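Ticket 626 - Durngate wiki, issue pages
Opened 9/14/25 by Wendelin Ammann
Status: open

Synopsis tabs blank on every Skisetance issue page after no. 54. Cover and credits load fine, text is gone. Editor still shows it, so nothing lost i think.

Tried so far:
Purged cache, no change
Logged out, other browser, same
Rolled the issue template back 2 versions. Synopsis came back but the Appearances list broke (Holzer shows up twice, Ceka not at all)

Put the new template back for now. Somebody changed the heading tag in Febuary, probaly that. 200 pages use it so pls dont edit by hand.

Checkered cloth on green floor:

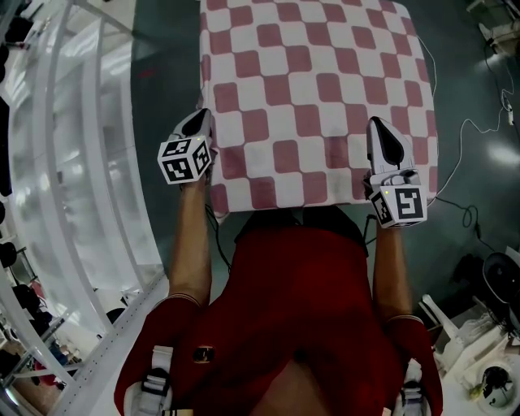 Next step
Compare heading tag in old and new template, then purge no. 54 again.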